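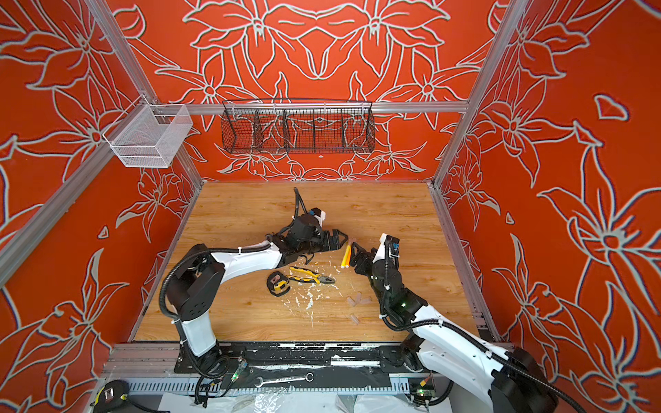
Orange-red panels with outlined lilies, and two wire baskets.

Atelstead Vineyard Weather Network
Support case 188: Station reporting temperatures above those of neighboring stations
Opened: 18/08/2018
Submitted by: Shirley Beaudoin, Turcotte site
Assigned to: Noémie Wong, Station Support
Priority: Normal
Status: Closed

Description of the problem

The member reports that the Ledura weather station in the lower block at Turcotte has shown daytime highs well above those of the Dellis station, which stands on the same slope. The difference appears on clear afternoons and disappears after sunset. Night readings at the two stations agree to within half a degree. The member relies on the accumulated degree days to plan netting and picking, and the running total for the lower block has now passed 1,000 while the vines themselves are plainly behind that figure. Veraison had only begun in the earliest rows when the case was opened.

The member asks whether the sensor should be replaced and whether the season total can be corrected.

Entry 1, Station Support

The raw record for the station was retrieved and compared with the Dellis record from the start of the growing season. The two series follow each other closely through June. The daytime difference first appears in the second week of July and is present on every sunny day after that. On overcast days it is small or absent. A failing sensor would normally show an error at night as well.

The member was asked to confirm the following:
Height of the sensor above the ground
Condition of the radiation shield
Any change to the ground cover, trellis or nearby structures during July

Entry 2, Member

Sensor height is unchanged. The shield plates are dusty but none are cracked. The grass under the station was mowed very short in July and has since turned brown. Leaves were also pulled on the east side of the two nearest rows. A small fan is fitted inside the shield, and I cannot hear it running.

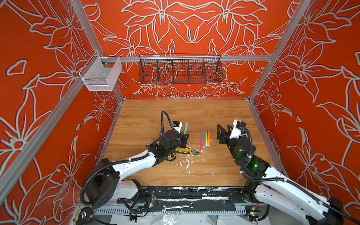 Entry 3, Station Support

The fan should be audible at arm's length whenever the sun is on the solar panel. The member is requested to carry out these steps in the order given.

1. Switch off the station at the logger box.
2. Remove the three lower plates of the shield and clear the fan of webs and dust.
3. Check that the two-wire plug to the fan is fully seated.
4. Wash the plates with plain water and let them dry.
5. Reassemble, switch on, and note the time.

Please do not move the station. A change of position in midseason would make the record difficult to compare with earlier years.

Entry 4, Member

Completed. The plug had come half out. The fan started when I pushed it back in. I also found an old wasp nest between the top plates and removed it.

Entry 5, Station Support

Readings over the next five clear afternoons were reviewed. The highs at Turcotte are now within one degree of those at Dellis. Sensor replacement is not required.

With regard to the season total, the original readings will be kept in the archive and flagged as doubtful. A second series has been prepared in which the affected daytime values are replaced with estimates drawn from the Dellis station and the June relationship between the two sites. The corrected total is 64 degree days lower than the one first shown. The member's page now displays the corrected series by default.

The member is reminded that an estimated series is suitable for planning but should be checked against sugar and acid samples before a picking date is set.

Entry 6, Member

Thank you. The new figure agrees much better with what I see in the rows. Please close the case.

Case closed by Noémie Wong. Fan check to be added to the spring inspection sheet for this station.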